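Suture night is back, and we've got more pads!

Well, the practice bench had its best month since we started it last July, and I'm still a bit giddy about it. For anyone who missed the first notice, the idea is simple: you come up to the skills room on your own time, pick a pad, pick a thread, and sew until your hands stop arguing with you. No marks, no sign-offs, no one hovering with a clipboard. Eleven of you turned up to the last session, and I had to go hunting for extra chairs (sorry to whoever came back to their office and found theirs gone).

The big news is the tissue pads. We've been nursing the old ones along for ages, and they'd been stitched so many times in the same spots that the thread pulled straight through. The new ones from Drester are a real treat! They hold a bite nicely and they don't tear if you get a little heavy-handed on the pull. Please still spread your stitches out and use the corners, even though everybody loves the middle. When a pad is worn, put it in the bin marked "retired" and we'll keep it for plain needle-driving practice.

Thread next. We're sticking with black for now. A few people asked for the violet from Raltard, and it is lovely stuff, but black against pink is so much easier on the eyes when you're learning to follow a tail, especially with the room lights down and only the work light on. Ask me again in a couple of months.

What I'd love everyone to work on this time is tension. It's the thing I hear the most questions about, and it's the thing that makes the biggest difference to how your line of stitches looks at the end. Take up the slack first, slowly, and watch the thread and the pad together. If the surface starts to pucker, you've gone too far, so ease off and let it settle.
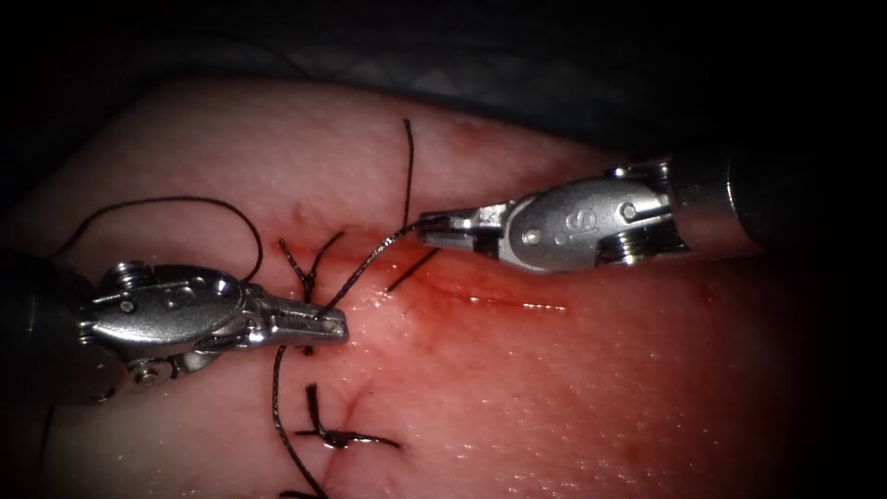
Then try the same stitch again with your other side doing the pulling. It will feel dreadful for roughly 3 tries and after that it starts to come, I promise. Nathalie Robichaud showed me a way of holding the short end low and close to the pad while the long end comes across on the diagonal, and it has completely cleaned up my second throw. She's offered to go through it with anyone who's keen, so do grab her, she's very patient.

Two small housekeeping bits. Trim your tails and pick up the offcuts, they get into absolutely everything. And the good scissors live in the Nwosu drawer, on the left, not in your pocket!

See you up there, and bring a friend from another unit if you can talk them into it.

Skills Room News | Questions? Leave a note at the Janatcombe front desk | © 2023 | Back to top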